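Drusis cell, simulation and upkeep
Progress report to Plusinport, period ending September
Prepared by Frøydis Boström

Work this period went into the simulated copy of the Drusis cell, which we use to check set-up changes before they go to the real arm at Solheim. The copy had drifted from the hardware after the gripper was swapped in the spring. Njål Kvam re-entered the tool length and the finger offsets from the Vandier fitting sheet and reran the home position check. The old model had the fingertips 22 mm too high.

We then went through the approach poses for the household set. The bowl-on-chair pose took the most time. The arm has to come in over the seat without the lower link touching the front edge, and the chair back limits how far the wrist can swing. The new pose holds the gripper open above the seat and starts the descent from there.
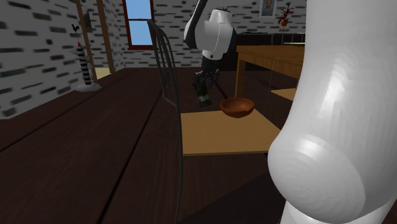
Figure 1. Simulated cell, bowl-on-chair task. Gripper open and empty above the chair seat.

The lower link still overlaps the front of the seat when seen from this viewpoint. The collision log is the only reliable check on clearance, so we now save it with every run. Logging adds 60 seconds to a batch of 300 runs, and we can live with that.

A total of 3182 runs were completed with the corrected model. Most of the failed ones stopped at the joint limit on the wrist. Njål has moved the base mount in the model to give the wrist more room, and the failed runs are being repeated. We have not changed the real mount.

On the real arm, the gripper cable was replaced and the strain relief moved to the outside of the wrist. Joint brakes were tested and passed. The spare finger pads ordered from Vandier have not arrived, and the set now fitted is worn at the tips.

Spending is within the approved labour budget. The cost of a new mounting plate is not included, and we will send a separate request if the repeated runs support the move.

Next period: finish the repeat runs, fit the pads, and recalibrate the real arm against the model.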